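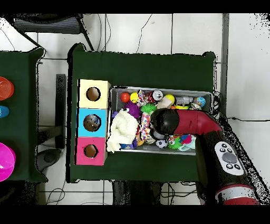 How often should an arm cell be checked before it runs?

Every time the arm is powered up after a break, plus a full walk-through at the start of each shift. The quick check takes a couple of minutes. The full one is the list below.

Orklow Arm Cell Walk-Through, with my comments
Filled in by Ariel Sison, Apr 2, 2020

1. Emergency stop within reach of the operator's chair. OK.
I pressed it myself, with the arm moving at slow speed, and it quit right away. Please don't skip the press and just look at the button! I know some of you do.

2. Reset needs a separate, deliberate action. OK.
Letting the stop button back out must not start the arm again. It didn't, I tried it twice.

3. Speed limit set for shared space. FIXED.
Somebody had left the limit at 60 percent from the Cindberg demo. Our own rule is 12 percent any time a person can get a hand into the work area. I put it back and wrote it on the log sheet (form 3092, the new one, not the one with the coffee ring).

4. Payload and tool settings match the gripper that's bolted on. OK.
Took me forever to find the right menu, but they match.

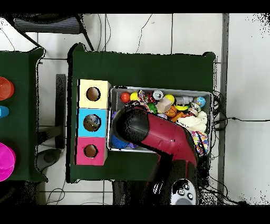
5. Cables and trip hazards. NEEDS WORK.
I'm a bear about cables, I admit it, and I've been one ever since I went down flat on my face in the old Dalisay building with a full cup of coffee. The rule is easy enough: nothing loose where people walk, and nothing where a chair can roll over it. We've got black cables running along the right side of the main table and a thin one crossing the floor, so this item stays open until they're in covers or tied up out of the way. I ordered the low-profile covers from Brandivitz, the kind with the sloped sides. If you need to get past before they show up, go slow and keep your eyes down.

6. Work items suitable for the gripper. OK WITH A NOTE.
Soft stuff is fine, blocks are fine, balls are fine (and kind of fun to watch). My note is on anything that could break or has a metal edge. Look it over for cracks and dents before it goes in with the rest, and if you're not sure, leave it out and ask me.

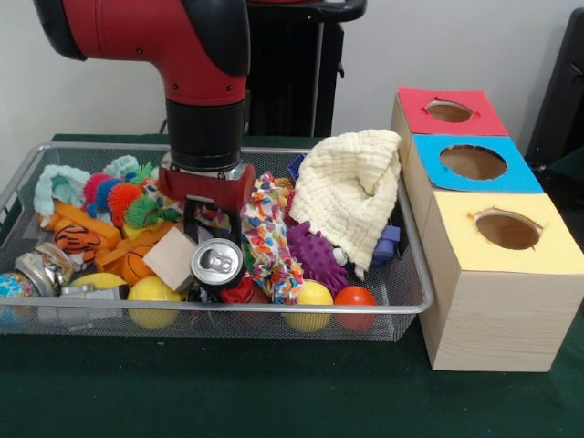

And while you're at it, check the rim of whatever container you're using, because a bent edge will catch a sleeve just as happily as it catches a gripper finger. Run a gloved hand along it with the arm stopped. Not paused, stopped!

7. Operator clothing. OK.
No lanyards, no dangly sleeves, hair tied back. I took my own badge off, so I get to nag.

8. Written risk assessment on the shelf and current. NEEDS WORK.
It's there, but it's from November and it still describes the old table layout. Page 144 of the binder is where the new sheet goes.

Open items: 5 and 8. I'll recheck both once the covers are in. Slow-speed running is okay until then.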